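Let us keep the old machines longer

In October my neighbour Gion Lüthi gave away his washing machine. It was nine years old and the drum bearing was noisy. The technician from Mavex told him that the bearing is moulded together with the drum, so he must buy the whole unit, and the whole unit costs almost the same as a new machine. Gion is a careful man with money. He bought the new machine.

I do not blame him. But I think we should look at this decision from the side of the material. Steel, copper, glass and several kinds of plastic were dug out, melted, pressed and carried by ship, and all this work was lost for a bearing which I can hold in one hand. When we speak about the climate we speak mostly about the electricity which a machine uses in our kitchen. We speak much less about the energy which was used before it came to the kitchen.

People answer me that the old machine will be recycled. It is true for the steel, in some part. But the shredder mixes everything, and copper which goes into the steel is very hard to take out again. The plastic in most cases is burned. Recycling is good when nothing else is possible, and I separate my own waste every day, but it should be the last step and we have made it the first.
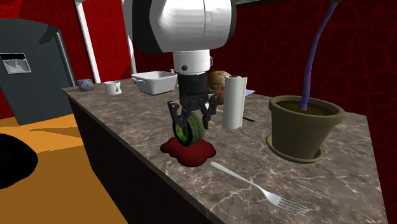
A small green wheel and a roll of paper towels on a kitchen counter, in a computer rendering.

In Kuusk, where I lived before, there was a repair shop which belonged to Heino Avotiņš. He kept 2,000 spare parts in tobacco tins and could tell you from which model each one came. He closed when the manufacturers began to glue the housings. He told me he could still repair the motor, but he could not open the box without breaking it, and a customer does not want to pay for a broken box.

I would therefore ask for two simple rules. The first is that a part which wears, such as a bearing, a pump, a seal or a belt, must be sold separately and must be possible to change with ordinary tools. The second is that the price of this part must be printed on the label in the shop, beside the energy class. If I read that the pump costs 60 euros in one machine and 99 in the other, I can choose better.

The producers say that such a machine will be heavier and more expensive. Perhaps it will be. I would pay more for it, if I could believe that it will stand in my kitchen for twenty years. My mother's Sostby still washes every week, and the last time it needed a new belt I put it on myself, in one evening, with a screwdriver and her kitchen lamp.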